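Julho, à noite

Voltei de Pellbridge com os pés inchados e a roupa a cheirar a malte. Escrevo já, antes de me deitar, para não me acontecer o mesmo do ano passado, em que deixei o caderno para o fim de semana e depois só me lembrava de duas cervejas.

Saí de Nemham a meio da manhã. O comboio vinha cheio a partir de Usamgate e fiz o resto do caminho de pé, encostado à porta. À entrada do recinto deram-me o copo, que este ano é de vidro grosso e tem a marca da medida, e uma tira de senhas. Vinham 19 cervejeiros no programa. O folheto dizia 21, mas dois cancelaram e colaram-lhe um papelinho por cima. Um deles era o que eu mais queria provar, o da cerveja de centeio fumado. Fica para outra vez.

Comecei pelas leves. A primeira foi uma de trigo da Ghasemi, turva, com casca de laranja a mais para o meu gosto. A segunda, da mesma casa, era uma pilsner simples e muito limpa, e voltei lá no fim da tarde para repetir. Perguntei ao rapaz do balcão que lúpulo usavam e ele foi perguntar a outro, que foi perguntar a outro. Fiquei sem saber.

A Yvonne Rowbotham chegou perto da uma. Tínhamos combinado junto ao portão, mas a fila dava a volta ao muro e acabámos por nos encontrar na banca das salsichas. Ela não bebe cervejas escuras e eu quase só bebo essas, de modo que partilhámos pouco. Comemos cada um o seu pão com salsicha e couve. A couve estava ácida demais, a salsicha estava boa. Pagámos com senhas, três cada um, o que me pareceu caro.

Depois do almoço fui às escuras. Apontei no verso do programa:

Porter de aveia, cervejaria pequena de Usamgate. Café, pouco gás, final seco. Boa.
Stout com sal. Não percebi o sal.
Uma castanha envelhecida em barrica, servida em meio copo. Vinagre no nariz, fruta depois. Gostei mais ao segundo gole do que ao primeiro.
Bock. Doce. Deixei metade.

Às três houve a conversa sobre água, numa tenda ao lado do palco. Eu ia mais pela cadeira do que pelo assunto, mas acabou por ser a melhor parte do dia. Falaram da dureza da água em Pellbridge e de como as cervejeiras antigas da zona só faziam cerveja escura por causa disso. O orador levou quatro jarros de água diferentes e passou-os pelas filas. A Yvonne acertou em qual era a mais dura. Eu não acertei em nenhuma.

A banda começou quando saímos da tenda. Tocavam alto e mal se conseguia falar, por isso fomos para o lado do rio, onde havia mesas. Ficámos lá até arrefecer. Falámos da mãe dela, que foi operada ao joelho e já anda sem bengala, e da casa, que continua à venda. Baixaram o preço outra vez.

Na votação do público pus a minha senha na porter de aveia. Leram os resultados às seis e ganhou a de trigo da Ghasemi, com 347 votos. A porter ficou em segundo com 284. Não é mau para uma casa que só este ano começou a vender fora de Usamgate. O homem subiu ao palco de avental, agradeceu e desceu logo.

Comprei duas garrafas da porter para trazer. Uma é para mim e a outra para o meu irmão, se ainda cá estiver quando ele vier em agosto. Não comprei mais nada. Havia camisolas do festival, mas só nos tamanhos pequenos.

O regresso foi pior do que a ida. Perdi o comboio das sete por dois minutos e o seguinte parava em todas. Vim sentado, ao menos. Reli as notas e já não entendia uma delas, uma palavra que tanto pode ser «resina» como «resumo». Deve ser resina.

Contas do dia: bilhete, comboio, senhas extra, duas garrafas. Passei do que tinha destinado, mas não por muito. Para o ano levo o pão de casa e fico só pela cerveja.

Amanhã tenho de passar a limpo as provas para o caderno grande e responder à Yvonne, que quer saber se vou à feira de outono em Nemham. Em princípio vou. Falta ver os turnos.
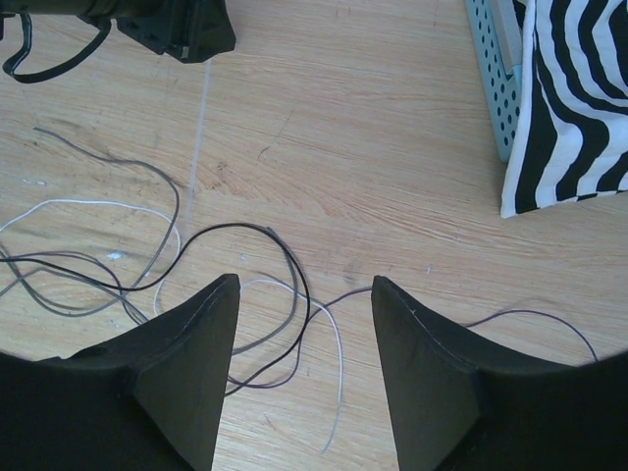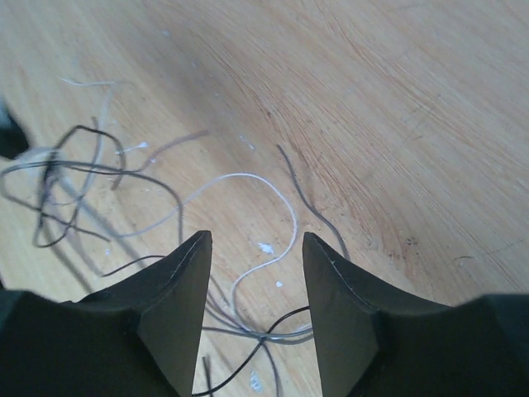
Tampo de madeira clara, nas duas.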